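Butcher block

Butcher block is a type of assembled wood used for countertops, tables, cutting boards and chopping blocks. It is made by gluing strips or blocks of hardwood together into a thick slab. The name comes from the heavy blocks once found in butcher shops, where meat was cut and split on a surface that had to take repeated blows from a cleaver. Much of the butcher block sold today goes into home kitchens and never sees that kind of use.

Construction

There are three common ways of putting a slab together, and they differ in which face of the wood ends up on top.

Edge grain. Long strips are turned on their sides and glued face to face, so that the narrow edges form the working surface. This is the usual choice for countertops. It is stiff along its length, fairly stable, and cheaper to make than end grain.

Face grain. Boards are laid flat and glued along their edges, leaving the wide faces on top. The pattern of the wood shows clearly, but the surface marks more easily under a knife. Face grain is more often used for tables and desks than for kitchen work.

End grain. Short blocks are stood upright so that the cut ends of the fibers face up. A knife edge passes between the fibers to some extent, which is easier on the blade, and shallow cuts tend to close again. End grain takes more labor and more glue joints, and it absorbs liquid faster than the other two.

In edge grain and face grain slabs, the strips may run the full length of the piece or may be made of shorter lengths joined end to end. Full-length strips cost more. Shorter lengths are often connected with finger joints, in which small interlocking teeth are cut into both ends before gluing.

Woods

Hard maple is the traditional wood in North America. It is dense, pale and close-grained, and it has little smell or taste that could pass to food. Beech fills much the same role in Europe. Oak is widely sold for counters, though its open pores hold moisture and crumbs unless the surface is well sealed. Walnut and cherry are softer than maple and are chosen mainly for color. Birch and acacia are common in lower-priced slabs, and bamboo, a grass, is made into similar panels by a similar method.
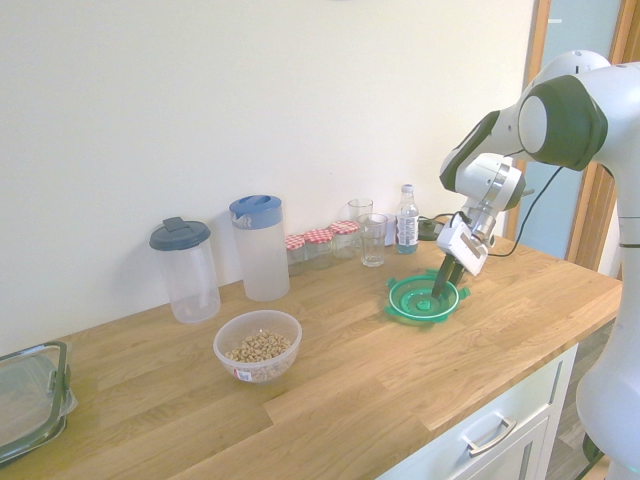 Hardness is only part of what makes a wood suitable. A very hard wood can dull knives quickly, and some tropical species contain oils that interfere with glue or irritate the skin. Makers also look for lumber that has been dried evenly, as strips with different moisture levels will pull against each other once they are joined.

Manufacture

Boards are dried in a kiln, planed to an even thickness and ripped into strips. The strips are sorted by color and checked for knots and splits. Glue is spread on the mating faces and the strips are pressed together in a clamp, sometimes with heat to shorten the curing time. Most makers use a water-resistant wood glue. After curing, the slab is planed or sanded flat, trimmed to size, and either finished at the plant or shipped bare.

Small shops often work to order, while larger plants keep standard lengths and thicknesses in stock. A small shop such as Olidetti, which glues its slabs in hand-tightened clamps, may turn out 200 counters in a year. A plant with a continuous press, such as the one run by Medach, can make 3000 slabs in the same period.

Installation

Wood swells and shrinks across the grain as the air around it becomes damp or dry, and moves very little along the grain. A countertop must be fastened in a way that allows for this. Screws are driven up from the cabinet below through slotted holes or brackets, which let the slab shift slightly from front to back. A counter that is glued down or screwed tight may crack or cup during the first heating season.

Corners are made either with a miter or with a butt joint, in which the end of one slab meets the side of the other. Both are pulled together with bolts set into the underside. Cut edges around a sink need the most careful sealing, including the underside of the opening. A gap is usually left where the counter meets a wall, and it may be covered with a strip of trim or filled with flexible caulk.

Finishes

Finishes fall into two groups. Penetrating finishes, such as mineral oil or a blend of oil and beeswax, soak into the wood. They are easy to renew but give limited protection against standing water. Film finishes, such as varnish, form a layer on top. They resist stains better, but they are not meant to be cut on, and a damaged film generally has to be sanded before it can be repaired.

Hardwax oils fall somewhere between the two. Product instructions vary on the number of coats and the time between them. Jokeo, a hardwax oil sold for counters, is applied thinly and wiped off after 13 minutes, while the slower-drying Agbeko is left on for 90.

Mineral oil never hardens and has to be applied again at intervals. A new surface may need oil every week at first and then once a month. Linseed and tung oils do harden, though they can take days or weeks to cure fully. Cooking oils are not suitable, as they can turn rancid.

Care

The surface is washed with a damp cloth and mild soap and then dried. Water left standing can raise the grain or leave dark marks, especially on oak, which reacts with iron to form a blue-black stain. Hot pans can scorch the wood and should be set on a trivet.

Light scratches and stains can be sanded out and the area oiled again. Deeper damage may call for sanding the whole slab. An older chopping block with a hollow worn in its center can be planed level if enough thickness remains.

See also

Cutting board
Countertop
Glued laminated timber
Finger joint
Wood finishing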